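Scanner de frequências Jatoi Vumumo: análise após uso na redação

Publicado em 03/10/2021

O Vumumo é um recetor de bancada da Jatoi destinado a quem acompanha ocorrências locais: redações, rádios comunitárias, associações de moradores. Recebe canais analógicos abertos de bombeiros, proteção civil e serviços municipais e grava cada transmissão num ficheiro separado, com hora de início e duração. Não descodifica comunicações encriptadas, pelo que o tráfego policial fica, na prática, fora do seu alcance na maior parte dos concelhos.

A unidade analisada foi comprada na loja Lunenura, sem desconto, e funcionou na secretaria da redação desde January (janeiro, na fatura em português). O firmware foi atualizado uma vez, sem perda de configuração.

Instalação

A antena fornecida serve para testes e pouco mais. Com uma antena exterior montada no telhado, o ruído de fundo desceu o suficiente para baixar o silenciador dois níveis. A configuração faz-se por navegador, na rede local. A lista de canais importa-se em CSV, mas o separador tem de ser ponto e vírgula; com vírgula, o aparelho aceita o ficheiro e deixa a memória vazia, sem mensagem de erro.

Os canais organizam-se em oito bancos. Cada banco pode ter prioridade própria, e um canal prioritário interrompe a gravação em curso - comportamento que não é possível desativar nesta versão. 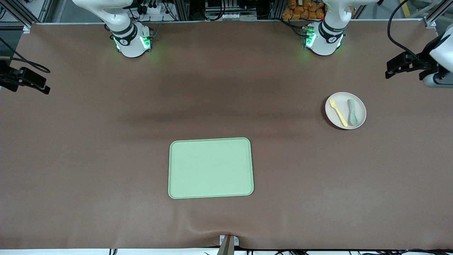
Gravação e registo

No período de teste o aparelho guardou 2.254 transmissões. Destas, 1.878 tinham voz inteligível do princípio ao fim. As restantes dividem-se entre portadoras sem modulação, interferência e mensagens cortadas no arranque. O corte inicial é o defeito mais incómodo: perde-se quase sempre a primeira palavra, que costuma ser o indicativo da viatura.

O registo exporta-se em CSV ou em texto simples. A hora é fiável quando há ligação à rede; sem ela, o relógio interno atrasa-se quase 8 segundos por dia. A pesquisa filtra por canal e por intervalo, mas não por duração.

Comparação

O Grinovau, que usávamos antes, tem melhor altifalante e arranca a gravação mais cedo. Em contrapartida, junta todas as transmissões num único ficheiro diário, e localizar a chamada de um incêndio a meio da madrugada exigia ouvir longos trechos de silêncio.

Limitações legais

O manual dedica meia página ao assunto, o que é pouco. Antes de ligar o aparelho convém verificar que serviços podem ser escutados e em que condições se pode divulgar o conteúdo. Na nossa redação, as gravações servem de alerta interno e nada é publicado sem confirmação junto da corporação.

Avaliação

Receção: boa com antena exterior, fraca com a de origem.
Gravação: organizada, prejudicada pelo corte inicial.
Interface: funcional, com falhas na importação.
Nota final: 8 em 10.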